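**Budgeting for a second two-arm sorting cell: what should be included besides the arms?**
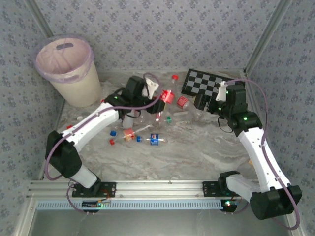
Our organization operates a small materials recovery program and is preparing a budget request for a second bench cell with two arms, to be used for plastic bottles. The first cell was purchased piece by piece, and the final cost was well above the approved amount. The supplier, Cekaleck, has quoted the arms, grippers and front rail as one package. The quotation does not mention spare parts, cabling, bins or installation. The request is due in August. Which items should be listed separately, and how large a reserve is reasonable?

Posted by Tosh_Facilities

---

**Grokilel**

We completed a similar purchase last year and would recommend that the following be shown as separate lines:

- Gripper fingers and pads. These are wear items. We replaced 9 pairs in the first year of operation.
- Spare cable sleeves and connectors for each arm. Please confirm the lead time in writing; ours was 21 days, and the cell stood idle for most of it.
- Table surface and side walls. A surface that can be wiped down is worth the additional cost where containers arrive with liquid in them.
- Bins and liners. The amount is small, but it recurs, and it should be charged to operations and not to the equipment request.
- Staff time for setup and training. We recorded 122 hours before the cell was placed in regular use.

Our unplanned purchases came to $1,268, mainly brackets, fasteners and a replacement power supply. That figure does not include labor. I would not apply it directly to your case, as our cell is smaller and the arms are from a different supplier.

You should also ask Cekaleck whether the quoted price includes the controller boards and their wiring. In our quotation these were described as "accessories" and priced on a later page.

---

**Zorkon Purchasing**

Agree with the list above. Ask for a fixed price valid for the full approval period – ours expired before the request was signed and had to be issued again at a higher rate.

A reserve of ten percent is customary here. Your own finance office may have a rule on this, so please check.

---

**bench_ops**

Just buy the same thing as the first one. Then the spares fit both.

---

*Comment from Tosh_Facilities:* Thank you for these replies. The supplier has confirmed that the controller boards are included and that the wiring is not. We have added wiring, gripper pads and training as separate lines. The question of matching the first cell remains open, as its grippers are an earlier model and Cekaleck has not yet stated how long pads for them will be stocked.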